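About Pliltwood

Pliltwood is a residential school of cooking and household management in the town of Tudenmont. It was founded by Rosângela Araújo, who had taught home economics in public schools for much of her career and wished to offer adults the instruction that many of them had missed. Classes were first held in the dining room of her own house on Guerra Street. The school moved to its present building, a former seed warehouse, when the waiting list grew longer than the class roll.

Today the school enrolls 200 students each year. Most come for the foundation course, which runs for 11 weeks and covers plain cooking, baking, food storage, household budgeting and the care of kitchens and linens. No previous experience is required. Students range from recent high school graduates to retired people living alone for the first time, and they are taught together in the same groups.

Our Teaching

Instruction at Pliltwood is practical. Mornings are spent at the stove or the workbench, and afternoons are given to written work, menu planning and visits to local growers. Every student keeps a household book, in which recipes, prices and corrections are entered by hand. The book is reviewed by a tutor at the end of the course and remains the property of the student.

The care of surfaces and fittings forms a full unit of the foundation course. Students learn how stone, tile, wood and metal should be cleaned, which products must be kept away from each, and when a repair should be left to a tradesperson. 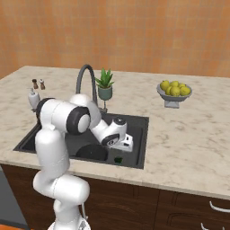
Image credit: Sturcombe Visual / computer rendering

The unit is taught by Shalini Nigam, who joined the faculty after managing the kitchens of a county hospital. Her printed notes on marble and grout are available from the school office and may be copied freely for home use.

Faculty and Administration

Maiara Rangel serves as principal. Emerson Honorato directs the baking program and oversees the school's bread oven, which is lit at 5 a.m. on teaching days. Eilif Backlund is responsible for admissions and student housing. Visiting instructors are appointed each term for preserving, cheese making and table service.

Housing and Admissions

Students may live at the school or attend by day. The residence has 3 floors and 2 shared kitchens, and residents are expected to take part in the evening cooking rota — day students are welcome to join them at supper by arrangement. Applications for the fall course open in March. Reduced fees are offered to residents of Tudenmont, and requests should be sent to the admissions office together with the application form.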